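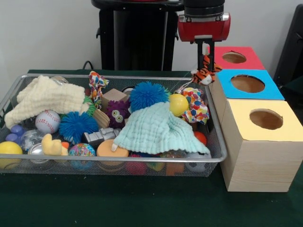

4. Results: what people leave out when they write a recipe down

4.1 Cards against cooking

Short version first. The written card and the dish on the stove don't match, and the gap is mostly in liquid and time. We had 825 handwritten casserole cards from the Salian community cookbook drive, all copied out and coded the same way (Section 3). Of the cooks who sent them in, 99 agreed to make their own dish in a kitchen while one of us weighed things. No card on the counter during the first cook. Card handed over for the second.

Salt – almost never a number. "To taste" or nothing. Same as older work on family recipes, no surprise there. Water was the odd one. Cards say a can of water, and then the cook rinses the can, pours that in, looks at the pot, and adds more from the tap. The second pour is not on the card. Asked later, many cooks did not remember making it. We coded this as a silent step, and silent steps turned up in all the dish groups, most often in the ones with rice.

Rice that is cooked first and stirred in at the end behaves diferently from rice that goes in raw. Cards often just say "rice." A reader outside the family has no way to tell. Two of the test readers at Rirus used raw rice in a recipe meant for cooked, followed everything else to the letter, and got a pan of something crunchy. Both blamed themselves in the notes. Worth keeping in mind for 4.3.

Can sizes are a separate problem. Older cards name a can with no weight, and the cook's own idea of a "big can" had moved over the years with whatever the local store carried. We did not try to correct for this. Left as found.

4.2 Second cook, card in hand

With the card in front of them cooks slowed down. More reading, less tasting. Several stopped to argue with thier own handwriting. Silent steps dropped but did not go away, and the final dish was rated a little lower by the cooks themselves. Not by the tasters, who saw no difference we could defend. Oven time was the one place where the card won, since people do forget to look at the clock. The August repeat, same kitchen, gave the same pattern. Notes and codes for both rounds are in the appendix.

Figure 2. Tiger-striped plush toy at the red-topped box.
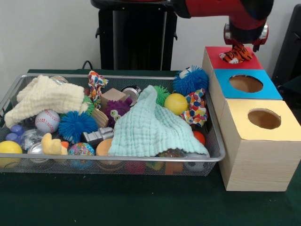
Nuanchan Meesuk objected at this point that a card was never meant to stand alone. In her reading it is a reminder for a person who has already stood next to the stove, so calling the extra water "missing" gets it backward. She would count it as missing only if a daughter or neighbor who knew the dish still got it wrong.

Fair point, and we don't have the data for it. Our test readers were all strangers to the dish. Olga Barreto recoded the rice group with the silent steps split in two, those a regular eater could guess and those they could not. The second pour of water went in the first pile. Draining the beef before the onions go in went in the second. Coders disagreed most on spices, and we report that group seperately in 4.3 with no pooled score.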